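Home Issues Authors Submit Contact

April
Victor Chege and Pierina Carbone

2. Investor-funded discounts and the position of local service firms

In this section we discuss how the market for home services changed in Dusgate and Denside after the arrival of Sorklow, a booking application for cleaning, small repairs and waste pickup. Before the application came, both cities were served by small local firms, and most customers found them by telephone or through a neighbor. The largest local firm was Jasińska, which had its own booking page but did not offer discounts except to customers who had been with it for a long time.

The question which we ask is simple, although the answer is not. When a company with outside money sells a service below its cost for a long period, should this be treated as normal competition, or as something that the public authority must correct? The founders of local firms usually give the second answer. The managers of the entering company usually give the first. We do not think that either group can be taken as a neutral witness, and for this reason we compare what they say with the booking data and with the survey of customers.

The survey was answered by 771 households in the two cities. Households were asked which provider they had used most recently, how they had chosen it, and whether they would have made the same choice at the full price. The last question is a difficult one. People do not always know what they would pay, and many of them had never seen the full price, for the reason that the application shows only the price after the discount. We therefore read these answers with care and do not use them to estimate demand.

It is useful to separate the kinds of discount. The first kind is the welcome discount, given to a new customer for the first booking. Local firms did not complain much about it, and Jasińska itself copied it in the second season. The second kind is the repeated discount, which continues month after month and has no clear end. Almost all of the anger we heard in the interviews was about this second kind. One owner in Denside told us that he could answer a low price for a few weeks, "but not a low price that is paid by somebody who does not need to earn it back." Other owners expressed the same idea in less polite words.

The argument of the entering company also deserves a fair hearing. Its regional manager explained that customers had no habit of booking home services by application, and that such a habit must be built before the company can charge for it. In this view the discount is a kind of advertising. The manager pointed out that a firm which spends the same money on posters is not accused of anything. We accept that the comparison has some force. A poster, however, does not change the price at which the competitor must sell, while a discount does this immediately, and the smaller firm has to respond on the same day or lose the booking.

The workers were in a mixed position. In the early period they earned more than before, as the company paid a bonus on top of each job. Many left the local firms during these months, and the owners mentioned this loss more often than the loss of customers. Later the bonus became smaller and was tied to the acceptance of jobs on Saturday. Of the workers we were able to follow, over 176 were registered with both the application and a local firm at the same time. This double registration was not allowed by the contract of either side, but it was tolerated by both. It means that a simple count of workers per company says little about who depends on whom.

With respect to public action, three proposals came up in the interviews. Some owners asked for a minimum price. We see a practical problem with this proposal, as home services differ greatly in size and content, and a minimum price for one hour of cleaning would be too high for some jobs and without effect for others. A group of younger founders asked for a rule of disclosure, under which the application must show the full price next to the discounted one. This would be cheap to apply, and the regional manager did not oppose it when we asked. Finally, some asked that foreign investment in the sector be limited. Here we found very little agreement even among the local firms, as several of them were looking for outside investors themselves at the time of the interview. One founder supported the limit at the start of our conversation and withdrew his support before the end of it.

There was also a difference between the two cities. In Dusgate the municipality buys cleaning and waste services for its own offices through yearly contracts, and the local firms kept most of this work. It gave them a stable income which did not depend on the price in the application. In Denside no such contracts existed, and the firms there had to meet the discounts with their own savings. We believe that this difference explains a good part of the slower decline in Dusgate, although other causes are possible, and the distance between the firm and the customer is one that we could not test with our data.

The waste pickup service was introduced last and is the smallest of the services studied. It is limited to small household waste and is normally booked together with cleaning, so we do not report it separately in the next section.
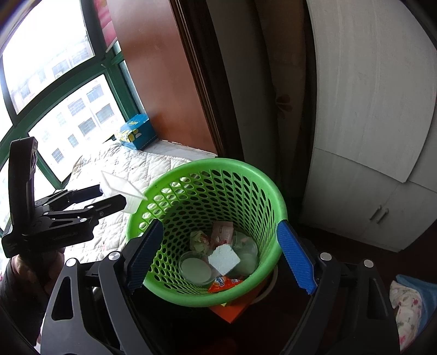
Figure 2. Small household waste in a green plastic wastebasket, including a crumpled wrapper, paper and a piece of styrofoam.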